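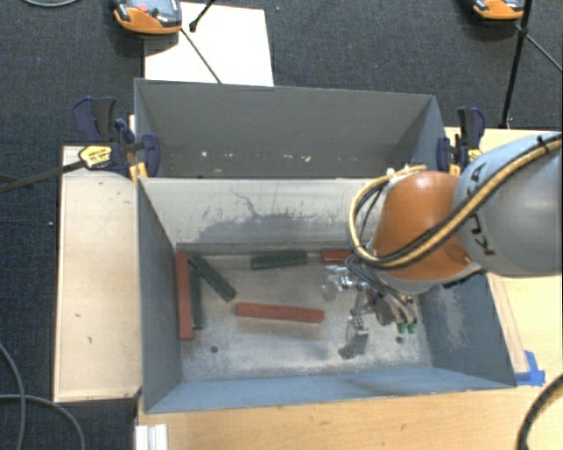 Page 3 of 61

Best way to sort and store big blocks in metal bins?

Thu Tạ
I've been given a load of long rectangular blocks for our Thursday building club in Sistham and I'm so excited to get them in use! They're red and dark green, and at the moment the colours are jumbled together in a big grey metal bin. I've got a second bin standing right behind it. Do I split them by colour, or leave them mixed? The floor of the bin is quite worn too, and I wondered if I should line it. Would love to hear how other clubs do it.

Hoàng
Split them! Red in the front bin, green in the back, and you'll be amazed how quickly people get building when they can grab a colour without digging about. We did this at Tritelow last October and the tidying up at the end became a bit of a race — great fun, and the hall was clear by half past six. Lay the long ones side by side along one wall of the bin and fill across from there. They take up far less room than when they've landed at all angles. For the floor, an offcut of old carpet does the job nicely. Cut it a touch small so you can lift it out and give it a shake.

Brarkia
mixed is fine, ours have always been mixed

Thu Tạ
Thanks both! I'm going with the two colours and I've already got my eye on a bit of carpet from the spare room. Hoàng, did you stick yours down or just drop it in?

Hoàng
Just dropped it in — the weight of the blocks holds it. Do check the rim of each bin for rough spots while they're empty, and run a strip of cloth tape over any you find. Have a brilliant time with them!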